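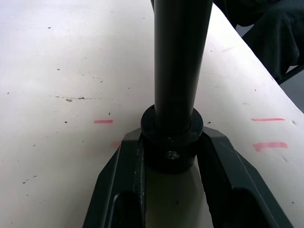 Pruvport Community Workshop – Bench and Tools Group

Notes for my July talk, "Stands, posts and the little screw"

Hi everybody, thanks for coming! Start with the collar. Everyone looks at the shiny black rod first (I do too), but I want to talk about that small silver set screw on the front.

Ask for a show of hands – who has had a post slide down on them in the middle of a job? Wait for the groans.

Tell the Winel lamp story, keep it under 2 minutes. I cranked that screw so hard I chewed up the head, then spent a whole evening getting it out. Snug is plenty, folks!

Then the tabletop. See all those dark specks on the white? Wipe down before you set any parts out, and use a tray for the screws.

Pass around the 26 spare collars from the Skollach box. Get them back before the break!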